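Gonumik Bench Mechanism Kit - Set-up Guide
Section 4: Preparing and storing the kit

Revision date: 8 April 2018. Prepared by Piret Sepp.

4.1 Before you begin

Choose a level table away from direct sunlight and radiators. Allow the kit to reach room temperature for 60 minutes after unpacking. Plastic parts delivered in cold weather can be slightly undersize, and shafts fitted too early may bind later.

Do not discard the printed inner tray. Trarinach cannot accept returns without it.

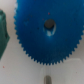

4.2 Cleaning the parts

1. Mix a few drops of washing-up liquid into a bowl of lukewarm water.
2. Wash each part with a soft brush. Work the brush along the teeth, never across them.
3. Rinse in clean water and leave to dry on a lint-free cloth.

Caution: Do not use acetone, white spirit or a dishwasher. Solvents make the plastic brittle - the damage may not show until the part is loaded.

Note: Kits supplied through the Luik depot before February were packed with a light oil film. Wash these twice.

4.3 Lubrication

4. Put one drop of silicone oil on each shaft. Wipe off any excess.
5. Leave the teeth dry. Oil on the teeth collects dust and wears the flanks.
6. Turn the train by hand through several full turns before connecting the crank.
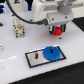 STORAGE AND CARE

Return small parts to the lidded box after each session. Store large gears flat and do not stack anything on top of them. Keep the kit between 5 and 30 degrees.

Inspect the shafts after every 3,000 turns of the crank. Replace any shaft that shows a visible groove. Spares are ordered by part number from the Hodham office, for the attention of Arūnas Adomaitis. 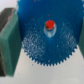

Service intervals depend on how the kit is used. A kit in daily classroom use should be checked at the end of each term, a kit used at home once a year. Start with the parts that sit at the centre of a gear, such as the red cap on the large blue one, then go on to the rim and look along the teeth for chips. Record the result on the card in the lid - use one line per check.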